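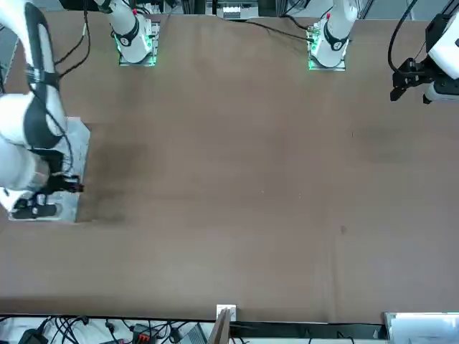

Dratwood Work Table, Model 2064, matte brown top.

Dratwood Work Table and Windent Compartment Organizer
Leung Workroom Furniture, Plostley

Overview
The Dratwood Work Table is a wide, flat table for assembly, sorting and other bench work in schools, laboratories and repair rooms. It is part of our Series 3000 range and may be ordered alone or together with the Windent Compartment Organizer, a clear plastic tray for small parts. Both items are held in stock at Plostley.

Table top
The top is supplied in one color, a plain brown with a low-gloss surface. The finish was selected to limit glare under ceiling lights and to allow small, pale or transparent parts to be seen against it without strain. The surface has no printed pattern or grid.

Equipment may be fastened to the top along either long edge. Customers who intend to do this should state the position of each mounting plate on the order form, and holes will be drilled before delivery. Holes drilled by the customer do not affect the warranty on the legs, but the top is then excluded.

The table is delivered with its legs detached. Two persons are required for assembly. The floor should be level, and the adjustable feet should be set before any heavy item is placed on the top.

Surface wear
A matte top will show signs of use. Scuffs, light streaks and darker smudges are to be expected in a working room and are not treated as defects. 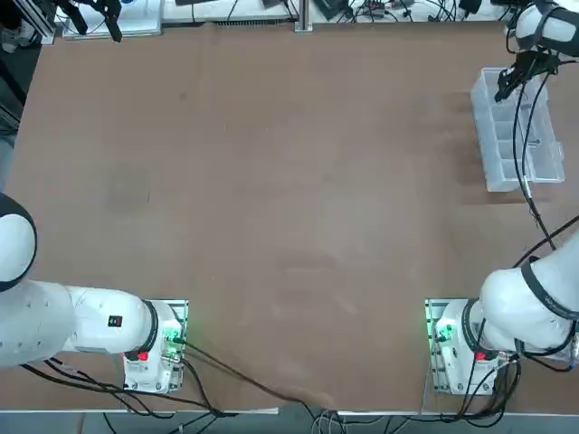
Most marks may be reduced with a soft cloth, warm water and a small amount of mild soap. Wipe in one direction and dry the surface at once. Abrasive pads, solvents and wax polish should not be used. Wax in particular leaves a patchy shine that cannot be removed evenly. Where a mark remains after two cleanings, customers may request a refinishing kit, which contains enough material for one full top.

Compartment organizer
The Windent is a rectangular tray of clear plastic, divided by thin transparent walls into small square cells. The contents of each cell can be checked from above and, to some extent, from the side. It is suited to screws, beads, connectors, seeds, sample pieces and similar items. It should not be used for liquids.

The tray may be placed lengthwise or crosswise on the table. For sorting work, we recommend a position close to the side of the table, with the long side of the tray running away from the user. The middle of the top is then kept clear for the work itself.

Wash the tray by hand in lukewarm water. Machine washing may cloud the plastic. Labels should be of the removable type and should be placed on the outer wall. 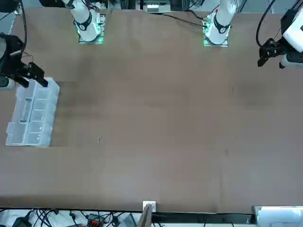

Department of Workroom Furniture and Storage

Ordering
Orders are accepted from institutions and from private customers. Please quote the model number for the table and the word Windent for the organizer. Organizers ordered with a table are packed in the same shipment. Standard delivery is made within 16 working days of confirmation. Orders with drilled tops require an additional week.

Deliveries are made to the ground floor. Delivery to an upper floor must be arranged in advance, and the customer is responsible for confirming that the top will pass through doors and stairwells. Collection from the Plostley warehouse is possible on Saturday mornings by appointment.

Returns
Unused tables may be returned in their original packing within one month of delivery. Drilled tops cannot be returned. Organizers may be returned if they have not been washed or labeled. Damage in transit should be noted on the delivery slip before the driver leaves, and a copy of the slip should be sent to this department.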